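Konomgate desk set: notes and read-me

Hello! I'm Rakiya Ajayi and I look after this set, which is all about the stuff that lives on and gets sorted on a worktop. Pens, boxes, bits of card, pots to keep things in. If you've used Bako before, the folders will look familiar.

What you get

There are 415 clips, split across nine folders by activity. Three of those are card and box work (flattening, folding, stacking), and the rest are pen pots, paper piles and general clearing up. Most clips run for 30 seconds, though a few of the folding ones go on a bit longer — card has a mind of its own.

Names and labels

Every clip has a short label in everyday words. I've gone with "card" for anything brown and flat, and "box" only once it has sides. Ekene Adeleke wanted "carton" as well, and we argued over it through most of November, but I won that one. Pots, tubs and buckets all count as "holder". If you need them kept apart, the notes column usually says which it was.

Things to watch for

The worktop has a grey marble pattern with little white specks, so please don't label those as crumbs (I did, for a whole afternoon). The red panels round it are streaky as well, and colour matching can get muddled there. 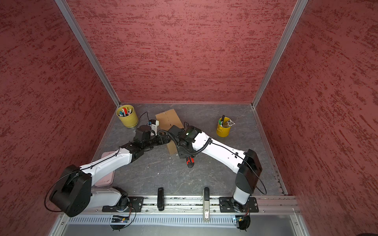

Markers are labelled as a group while they're in their holder and one by one when they're out on the top. Card that's leaning or propped up is still "card", with "tilted" in the notes.

Getting hold of it

It's on Flesturport under the same name. Send any wrong labels to me or Ekene with the folder and clip number, and we'll put them right in the next update.

Last edited 23 October 2018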